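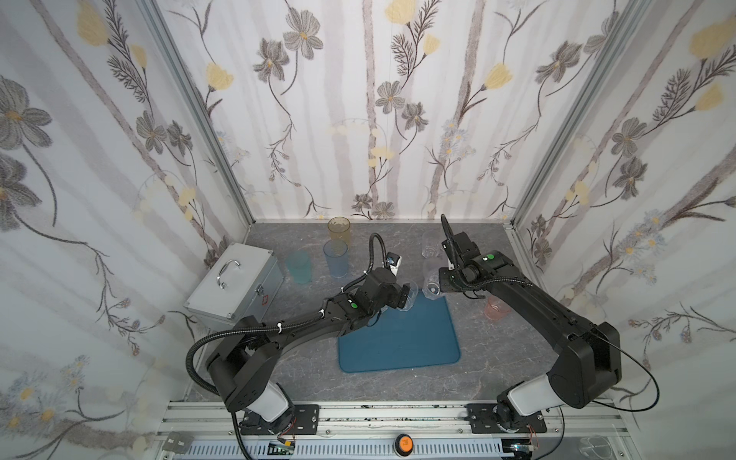

Photo: Jonatan Blomqvist / Imano

Chapter 7
Storing and Discarding Medicines at Home

By A-yeong Bae
November 5, 2022
15 shares | 7 comments

A medicine leaves the pharmacy with a label, a leaflet and an expiration date. Once it is in the house, the person who bought it has to keep it in good condition and get rid of it when it is no longer needed. The last chapter dealt with choosing a nonprescription product. This one starts at the front door.

Most people keep their medicines in the bathroom. It is a poor place for them. A shower raises the heat and moisture in a small room, and many tablets break down faster in damp air. A kitchen shelf above the stove has the same problem. A bedroom closet or a high cupboard away from the sink is usually better, as long as children and pets can't get to it.

The label should say how the product is to be stored. "Store at room temperature" does not cover a glove compartment in July. "Refrigerate" means the main part of the refrigerator, where the temperature is steady - never the freezer, unless the label says so. Some products, such as certain eye drops, have one rule before they are opened and another rule after.

Consider a household that buys a tube of Kutix, a cream for sore muscles, and a bottle of 30 Kwak allergy tablets. The cream is used twice and put in a drawer. The tablets are moved into a weekly pill box and the bottle is thrown out. A year later there is no way to check the date on the tablets, the strength, or the warnings. The cream still has its crimped end, where the date is stamped, and can be checked in a few seconds. Keep the original container, even when a pill box is used every day.

Discarding is the second half of the subject. Many pharmacies take back unused medicines, either at a counter or in a locked drop box. Where there is no such service, the leaflet may give other directions. A small number of medicines are dangerous enough to others that they come with special instructions, and these are covered on page 235.

Terms to know in this chapter: expiration date, original container, take-back program, child-resistant cap.

Before reading on, find one medicine in your home and write down where it is kept, what its label says about storage, and whether the two agree. You will need your notes for Section 7.1.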